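Re: [lullness-users] pose drift in kitchens, is it my calibration?

Opoku wrote:
> We ran the stock Lullness tracker on our kitchen episodes and the
> head pose wanders off whenever the robot turns away from the counter.
> Wrists look fine. I recalibrated twice and got the same thing.
> Is there a setting for this, or do we just throw those episodes out?
> Also, does the December release change anything here?

Hi,

Don't throw them out yet! I doubt it's your calibration. We hit the same thing on the Dristberg set and I lost most of a month to it, so let me save you some of that.

The tracker wants corners. Point it at a counter full of mugs and it's happy, point it at a big flat appliance and it has next to nothing to hold on to, so it guesses, and the guess gets carried into every frame after that. Out of 3,000 episodes we had 183 where the head pose was badly off by the end, and when I sat down and went through them (yes, by hand, with a lot of coffee) nearly all went bad during a look at a wall, a cabinet side or a fridge. 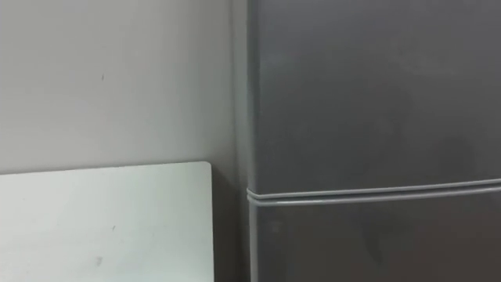

What ended up helping was adding line features next to the point features, and only letting them vote when the point count drops under 20. With points alone you're down to specks and smudges, and half the time the tracker grabs a reflection, and those slide when the head moves. A fridge door is nasty for that - soft dark patches on the finish that look like texture and aren't stuck to anything. But the seam between the two doors is a nice long line, the side edge of the fridge is another one running the other way, and the top and right edge of the white panel next to it give you two more. Lines in two directions is enough to keep rotation sane until the head swings back to something busy. Translation along a line is still mushy, so don't expect miracles there.

With that in, most of the 183 came back to where I'd train on them. The leftovers are nearly all long stares at bare wall, and for those I just mask the head pose and keep the wrist streams. The policy didn't seem to mind, though I only checked that on one task, so take it with some salt.

For your questions: the setting is line_fallback and it's off by default. Turn it on and leave the threshold alone at first. If you have shiny doors, also turn up the minimum line length, or it'll pick up the blurry edges of reflections and you're back where you started. The December release doesn't touch any of this as far as I can tell from the notes. It's mostly loader stuff.

One more thing, the Brarorport converter drops the line features without a warning. Run the tracker after converting, not before. Ask me how I know.

If you can share a couple of the bad episodes I'm happy to run them through our config - short ones please, anything over 2,000 frames takes forever on my machine.

Cheers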